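Sun 25 February
By Olga Urrutia

Print | E-mail this story
14 comments | 31 shares

Ivorcombe changes glaze testing rules for tableware sold at town markets

Potters who sell plates, bowls and mugs at Ivorcombe's town markets will have to file a leach test result for each glaze they use on food surfaces, under a rule the market office published this week. The rule applies to all stalls from October. Until then, sellers may keep trading on the signed statement used now.

The market office has 104 registered stalls that list ceramics as a main or secondary product. Between them they declared 683 separate glazes in the last registration round. Of those, the office holds a laboratory result for fewer than half. The rest are covered only by the seller's statement that the glaze is "food safe," a phrase the old rules did not define.

The new text defines it. A glaze passes if a fired sample, filled with a weak acetic acid solution and left for 24 hours at room temperature, releases lead and cadmium below the limits in the schedule. Flat ware, hollow ware and cups are listed separately, each with its own limit. Sellers must submit the result for the shape with the strictest limit that they offer in that glaze.

Joaquín Carrasco, who drafted the schedule for the market office, said the sample has to come from the same kiln and the same firing cycle as the goods on the stall. "A glaze that passes at one temperature can fail at a lower one," he said. "The recipe alone does not tell us what we need to know."

A change of clay body, firing temperature or glaze supplier will void an existing result. A change of decoration under a clear glaze will void it only if the new color contains a metal named in the schedule. Unglazed ware, planters and wall pieces are exempt, provided they carry a mark on the base reading "not for food."

Testing will be done by Ulloa, a laboratory in Resevside that already handles the town's water samples. It will accept whole pieces only, with no chips or cracks, and will not return them. Results are expected within three weeks. Sellers may use another laboratory if it follows the same method and reports the detection limit along with the result.

The Moron pottery cooperative, which fires work for several stallholders, asked during the comment period for shared results to be allowed. The final text permits this. One result may cover every member who uses the same glaze in the same kiln, and each member must keep a copy at the stall. The office received 694 written comments in all, most of them on cost and on the treatment of secondhand goods.

Plain white ware remains within the rule. An early draft had left it out on the grounds that the metals of concern are found mainly in colored glazes, but clear and white glazes can also contain lead compounds, and the exemption was dropped.
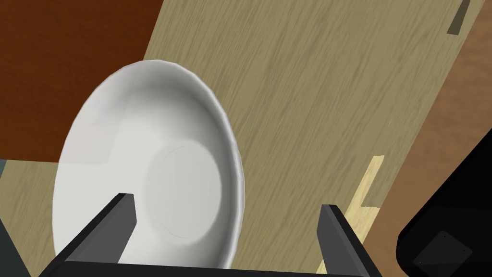 Secondhand and imported pieces

Secondhand tableware may still be sold without a test. The stall must display a notice stating that the pieces have not been tested, and the notice must be readable from the front of the table. Imported new ware needs either the maker's laboratory report or a local test.

Inspectors will check paperwork during normal stall visits. A seller without a valid result will be asked to remove the pieces in question and will have 30 days to file one. A second failure suspends the ceramics listing for the season.

Forms are available at the market office counter. The full schedule is filed there under reference 1594.

Print | E-mail this story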